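Akgate legt Prüfleitfaden für Greifarbeiten am Regal vor

14. Dezember 2024 – Der Leitfaden regelt auf 29 Seiten, wie mobile Manipulatoren in möblierten Räumen erprobt werden. Er gilt für offene Regale mit gemischtem Haushaltsgut.
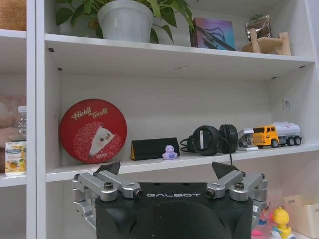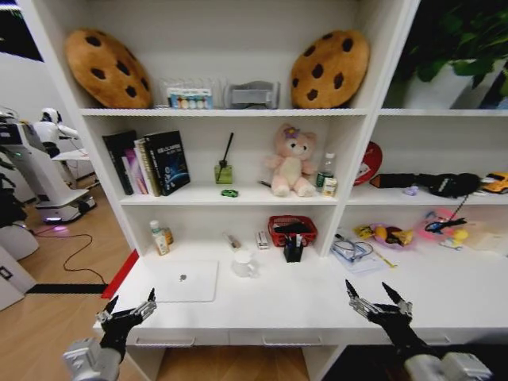
Anforderungen

Vor jedem Lauf ist die Fachbelegung zu protokollieren. Herabhängende Kabel gelten als Hindernis und sind gesondert zu erfassen. Die Annäherung an die Regalvorderkante erfolgt mit geöffnetem Greifer. Je Konfiguration sind 11 Wiederholungen vorgeschrieben; Abbrüche zählen mit.

Kommentare nimmt Graltico bis August entgegen.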